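Notebook – bench chores, bowls and dishes
2 February 2021
Entry by Vlasta Jurić. Read by Tomás and Azucena, their notes folded in where marked.

Back to the question from July: which of the kitchen chores on the Grisdale list could we hand over to a machine today and leave it alone with. Aníbal wants a straight yes or no per chore for the Macedo meeting. I don't think we can give him that for most of them, but I'll put down what we have.

Chore for this week is unnesting and nesting bowls. On paper it's the dullest thing on the list. Two bowls, one inside the other, take the inner one out, set it down, put it back. A kid can do it. Our policy from before the break managed it on 17 runs in a row with the plastic pair and then failed nearly every time we changed to the heavier pair, so the clean streak tells us little.

What goes wrong, in order of how often I wrote it down:

Finger lands on the wrong rim. With the bowls nested the two rims sit close together and the approach has to be picky about which one it takes. When it gets the outer rim it lifts both, and then the inner one slides. No breakages so far.

Outer bowl comes along. Even with a good grasp on the inner bowl the outer one sticks or drags. A person holds the outer one down with the other hand and doesn't think about it. We have to plan for it, so this is a two-sided task from now on. Single-arm version is dropped.

Inner bowl tips. A round bowl inside a bigger one rarely sits flat. Once it leans, the rim on one side is low and the rim on the other is high, and the planner still assumes level. Simão has a fix half written that takes the tilt from the rim outline. It needs a full view of the rim and the fingers hide a good part of it at close range.

Demonstrations are on the domestic table, with the cloth on and the ordinary stuff left at the back. I argued for this and still do. On the bare bench everything passes and it means nothing. Stripes and wrinkles in the cloth are worth having in the data, same for sun patches. 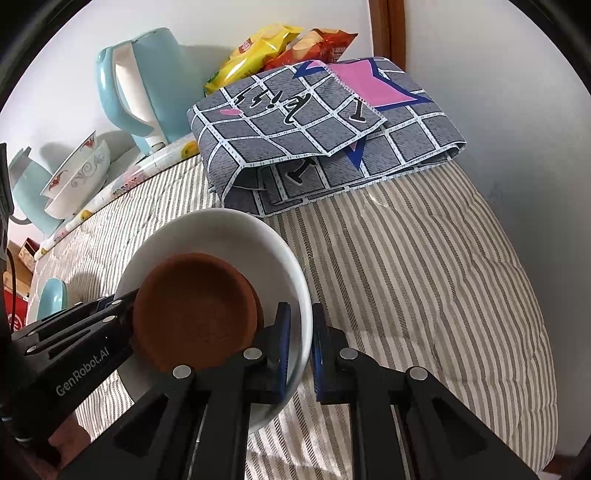
Brown bowl in the white one, tilted. Right tool astride the white rim, second tool coming in from the left.

Azucena's note: with one finger inside the big bowl and one outside, you're placed to hold the outer bowl and that's the holding side sorted. The trouble is the room left for the other tool. The fingers are bulky compared with the gap between the bowls. She suggests the second tool should always come in on the opposite side of the rim, and I agree. Will write it into the instructions for whoever is demonstrating.

Tomás's note: the dark bottom of the inner bowl gives him bad depth. He gets holes there and the fitted shape is too deep by a finger's width. For now he masks it and fits from the rim only. He asked if we could switch to a lighter bowl. No. People own dark bowls.

Training is at batch 512 with the old augmentation. Target is 200 clean demonstrations before the next run. Sessions over an hour get sloppy, mine included, so please stop before that and swap.

Where I'd put the chores as of now, for Aníbal:

Wiping an empty table – yes, if someone else empties it.
Unnesting light bowls – yes on the bench, not yet on the cloth.
Unnesting heavy or odd-shaped bowls – no.
Folding a towel – no. Simão disagrees and says it depends on how neat you want it.
Putting snack bags and other soft packages away – not tried properly. Graltusa say theirs does it, but the clip they sent has 3 cuts in it.

Sturico pads: second set is on order. Check for wear on the ridges before each session and write down which set was on, the last few entries don't say.

To do
Simão – tilt fix, and tell me what it does when it only gets half a rim.
Tomás – rim-only fit on the stored runs, compare with the old fit.
Me – rewrite the instructions sheet, approach sides first.
Azucena – try starting with the inner bowl leaning toward the holding side. I've mostly set it up leaning away without meaning to.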